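Home > Bedrooms & Bedding > Washing and Care

Floral sheets going bobbly – wash hotter or cooler?

jindwood_jo
Had the spare bed in florals since October. Guests every other week now so its getting washed loads. Sheet's gone bobbly down the middle, colours still ok. I do 50 degrees, normal spin, tumble after. Purple headboard so I don't want to change the whole look.

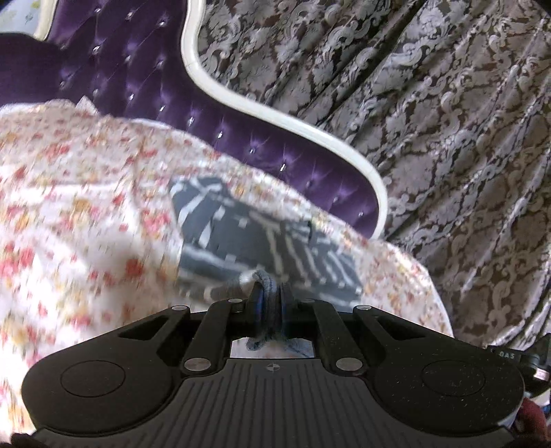
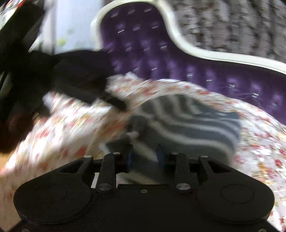 Valentyna Skoryk

Is it a polycotton thing? Drop to 40 and stop tumbling it. Bobbles are rubbing, mostly the dryer. I ran a guest house in Dridmont, 4 beds, and line dried the lot – sheets lasted years.

mattress_mick
Disagree. 40 does nothing for guest bedding. You want 60 at least, strangers have slept in it. Buy better sheets if they can't take it.

jindwood_jo
Label says polycotton yes. Max 50 so 60 is out. They're my in-laws mick not strangers

tealeaf
Are you washing towels in with it? I was. Stopped, no new bobbles. Got 2 sets from Siriwan and swap them over, so each one gets half the wear.

mattress_mick
Siriwan ones are thin. Had a pair, went see through by the second winter.

tealeaf
Mine haven't. Did you wash them at 60 by any chance

Valentyna Skoryk
Ha. Also turn the duvet cover inside out and do the buttons up, or everything ends up inside it in a wet ball. For the bobbles you've got already – one of those little battery shavers, go gently, keep the sheet flat on the bed.

jindwood_jo
Towels guilty. Will try seperate loads and the line, weather allowing. Is the Tronireo shaver any good? Seen it on the market, don't want to pay more than a tenner

tealeaf
Got that one. Noisy, works fine. Empty it often or it snags.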